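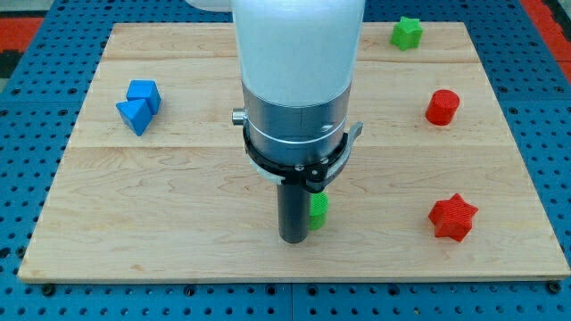 A pale maple board made of joined strips, on a blue perforated bench top.

Oiling a Wooden Chopping Board

By Bhavana Salian
4/17/23

Print this page | E-mail this page

A board that gets washed every day loses its oil within a few months. The surface goes dull and feels rough under the hand, and the joints between the strips can start to open. Oiling it takes an evening and very little money.

You will need food-safe mineral oil, a clean cotton cloth and a sheet of fine sandpaper. I use the Vilora oil, which comes in a 340 ml bottle and does my two boards for over a year. Olive and sunflower oil go sticky and then smell, so leave those in the cupboard.

Wash the board in warm soapy water, both sides, and rinse it. Stand it on edge overnight away from the radiator.

Next day, rub it lightly with the sandpaper, following the grain. Go over the end grain as well. Wipe off the dust with a damp cloth and let the board dry again for an hour.

Pour on a small pool of oil and spread it with the cotton cloth. Do the top, the bottom and all four edges. End grain drinks more than the face, so give it a second helping straight away. If you only oil one side the board may cup.

Leave it for at least four hours, then wipe off whatever is still sitting on the surface. A new board needs 2 more coats, a day apart. An old one usually manages with one.

If a joint has opened wide enough to take a fingernail, oil will not close it. The board needs regluing and clamping before you go any further.

I do mine in January and again in the summer. Boards used for bread only can go longer.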